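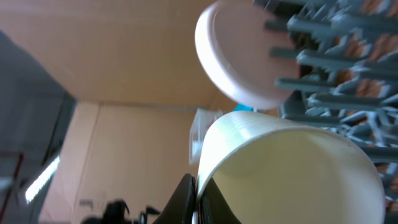

Budgeting for a dish-handling arm: tips before you spend

Filed under: Kitchen, Equipment, Planning

A small robot arm that can move cups and lids in and out of a rack is now within reach of a shared kitchen, a cafe or a very keen household. The arm is the part everyone prices first. The tips below cover the rest of the bill, in the order you will meet it. They come from fitting out the kitchen at Urell, where we started with a ceiling of $4000 and a short counter.

Write the job down before you look at prices

List the dishes you want moved and where they start and finish. "Unload the rack" is too vague to buy against. "Take cups and lids from the rack and put them on the shelf to the left" is good enough. Mark the items you are willing to keep doing by hand. For us that was knives, anything glass and the big stockpot.

If a seller asks what you need and you can hand over that list, you will get a quote for the right size of arm. Imani Pennington handled our quotes, and the first one dropped by $438 once she took the stockpot off the list.

Weigh the heaviest item

Use a kitchen scale. Include any water that might be sitting in the item. Check the result against the payload of the arm with the gripper fitted, as the gripper's own weight comes out of the allowance. Some spec sheets give the figure for the bare arm only. Ask.

Measure reach from where the base will stand

Clamp a stick to the counter where the base would go and see what you can touch with a tape measure. Do the far corner of the rack and the back of the shelf. Then do it again with the cabinet doors open. An arm at full stretch is weaker and less steady, so leave some reach unused.

Gripper fingers

Budget for a spare set of fingers on the first order. Shipping on a second small order can cost more than the part. Ask these before you pay:

Are the fingers sold separately, or only as a set with the motor?
Can the pads be washed, and with what?
How wide do they open? Compare with your widest cup.
Is there a setting to limit grip force? Thin plastic needs it.

Flat lids are harder than cups. A cup gives the fingers a wall to close on. A lid leaning in a rack gives them a narrow rim, often at an awkward angle. If lids matter to you, ask for a trial with your own lids before buying. Henrique Neves at Prendatetti let us bring a box of ours, and we changed our choice of fingers that afternoon.

The rack

Rack prongs cause more trouble than you would expect. Close rows leave little room for a finger to get between items, and a rack that slides on the counter will throw off every saved position. Buy the rack before you program anything, and buy two of the same model. When one breaks you will not have to teach the arm a new layout. Non-slip matting underneath is cheap.

Lighting and cameras

If the arm uses a camera, look at the lights in the room. Bright tubes and shiny rims make glare. We set aside $70 for a lamp with a diffuser and a shade for the window. Test in the morning and again at 5 p.m., when the light is different.

Costs that are left off the quote

Mounting plate and bolts
A power outlet in the right place, which may mean an electrician
A cable cover you can wipe down
A stop button within reach of whoever is standing there
Replacement cups, because some will be dropped while you set up
Your own hours

We put down 50 hours for setup and teaching positions, and used them all. Su-chen Tseng kept the log, and most of the time went on lids.

New or used

Used arms can be a fair buy if the controller and the cables come with them. Ask to see the arm run with a load. Check that the software still gets updates and that you can get the password reset. Manolakis sold us a used base and included the original cables, which saved a week of searching. Walk away if the seller can't power it up.

Rent first if you can

A month's rental in a quiet period such as January will tell you whether the counter is big enough. Agree in writing whether the fee comes off the purchase price. Take notes on every item it drops and which way the item was facing.

After it arrives

Keep one page taped inside a cabinet door with the serial number, the supplier's phone number and the date the pads were last changed. Wipe the fingers at the end of each day. Check the base bolts monthly with the key that came in the box, and keep that key on a hook.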